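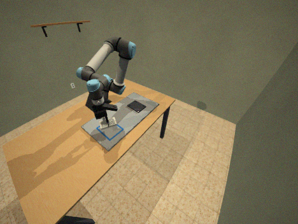

Premiere status is the first thing a festival asks for and the last thing it defines. Etim wants a "regional premiere" but doesn't say what the region is. Gumov takes films that have been online, unless they've been online "widely." Think of the blue square outlined on the gray mat: a film can sit partly inside the line, and the programmer decides if that counts. Get the answer by email before you pay.

Fees. Perklow charges 29 dollars early and 113 late for the same 20-minute short. Late entries may be watched by tired screeners — ask how many views each film gets. I would not pay the late fee.
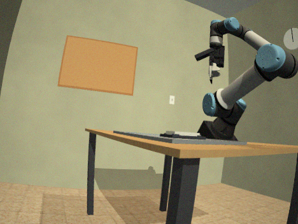 One student objected that Plitlow waives fees for up to 8 student films a year, so the costs can't be that bad. Fine, but read the waiver form. It's due in November, months before the call opens, and it asks for a finished cut.

For next class: bring one festival's rules and mark every word you can't pin down. Laurels and "industry access" count.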